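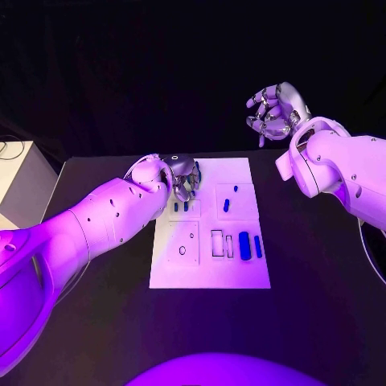 February 19, 2018

The season ended on the road at Kollard, 31 to 24, and I have been putting off writing about it. We had the ball with 2 minutes left and a first down just past midfield. Four plays later we didn't have it anymore. The last one was a throw to the sideline that came down a yard out of bounds, and then Kollard took a knee and everyone went to find their cars.

That was back in the fall. I'm only writing now because the new schedule came out last week and it got me thinking about the team again.

First, the numbers. The school keeps them on a sheet by the gym office and I copied them down after a basketball game. The offense finished with 3526 total yards. I don't know where that ranks for us, because the older sheets were thrown out when the office was painted, but it felt like a lot for a team that ran the same six plays most of the time. The senior tailback had more than a third of it. He also returned kicks until the Gutico game, when he turned his ankle on the second half kickoff and the coaches decided that was enough of that.

The defense was good against the run and not good against anything thrown over the middle. Kim saw that right away in week three and kept throwing the same short route until we moved a linebacker out there, which took us until the fourth quarter. We still won, on a blocked extra point. I was in line for coffee and missed it. I heard the noise and turned around and everybody was already jumping.

Attendance was better than I expected. Almost 700 people came to the Gutico game, according to the paper, and the visitors' side was full by kickoff. Parking was bad. If you came after six thirty you were walking from the church lot, and the gravel part of that lot had standing water in it for most of the season. I ruined a pair of shoes.

As for next year, we lose both tackles, the center, the tailback and the free safety. The quarterback is back. He was a sophomore and played like one in the first month, holding the ball too long and taking sacks he didn't need to take. By the Kollard game he was getting rid of it on time. I would like to see them throw on first down more. They hardly did it at all and it worked when they tried it.

The line is the part I worry about. The junior varsity group is small. One of the freshmen has good feet but he is also a wrestler and I don't know how much weight he wants to put on.

The new schedule opens at Tikunik, a two-hour drive, mostly on the old state road. We haven't played them since I started keeping this blog. They run the option, and I can't think of a worse thing to see in the first game with a new free safety. After that it's three home games in a row, then Kim, then the open week. Kollard comes to our place this time and it's the last game again.

The weight room has been open before school since the start of February. I drive past on my way to work and there were more cars there this week than last. I'll post the full schedule once the kickoff times are set. The Tikunik game is listed two different ways right now.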